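Unit 2: Friction and surface texture

These notes cover dry friction only. Lubricated contact is dealt with in Unit 9, which was written by Danica Stoyanova and uses slightly different symbols.

2.1 Static and kinetic friction

When a body rests on a surface, the surface pushes back with a normal force N. If a sideways force F is applied and the body does not move, friction is equal and opposite to F. It can rise only to a limit, given by the coefficient of static friction multiplied by N. Past that limit the body slides, and the resisting force usually drops to a lower value, set by the kinetic coefficient.

A coefficient belongs to a pair of surfaces. A table that lists one figure for "steel" and no second material is of no use.

Note on area: in the simple model the apparent area of contact does not appear. The true area, made up of the small high points that touch, grows with load. Cloth and rubber follow the simple model poorly.

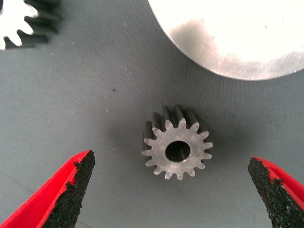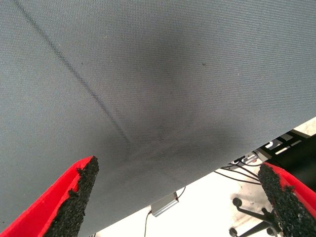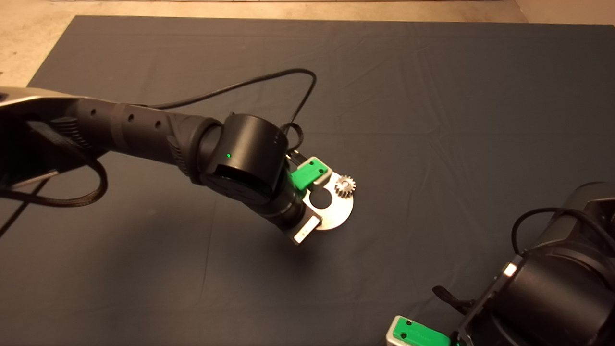
2.2 Texture and direction

Surface texture is described by its height, its spacing and its lay, meaning the main direction of the pattern. Height alone is a weak guide to friction. Two surfaces with the same average height can behave differently if one has rounded peaks and the other sharp ones. Woven material adds a further problem, as the yarns shift and flatten under load. The blue-grey fabric in the second picture has fine raised dots set in rows, and for a texture of that sort the pull should be tested along the rows and again across them. A fold such as the dark crease on the same sheet should be kept out of the test strip. Record the direction of pull next to each reading.

2.3 Tilt test

Place the specimen on the board and raise one end slowly until it slips. The static coefficient is the tangent of the angle at slip. Take 10 readings for each pair of surfaces and wipe both between readings. Do not discard the first reading without stating why.

Sille Lund's worksheet asks for the angle in degrees. Check the calculator mode before taking the tangent.

Reading for next time: Karagiannis and Henríquez, chapter 2, omitting the section on rolling.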